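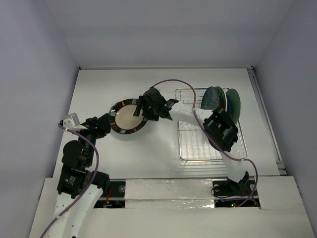 Remedios Malabanan, after nine years of running the kitchen at a residential school, doubts that any machine will soon put away a day's dishes without a person standing by. The Follero study invites participants who share that doubt, and participants who do not.

Follero is a household automation study conducted by Grurkonari at its Tultska site. It asks whether two robot arms working together can handle plates and load a dish rack to a standard that people would accept at home.

We are seeking 14 adults who wash dishes by hand at least four times a week. No technical background is required. Participants will attend two sessions of about 108 minutes each, watch the arms at work, perform the same chores themselves, and rate both sets of results — including speed, care and noise.

Compensation is 700 per session, paid on the day of attendance. Travel within the city is reimbursed on presentation of receipts.

Applications must be received by 21 Sep 2024. Please send a short letter stating your age and usual kitchen duties to Tsung-han Pan, Participant Office, Grurkonari, Tultska.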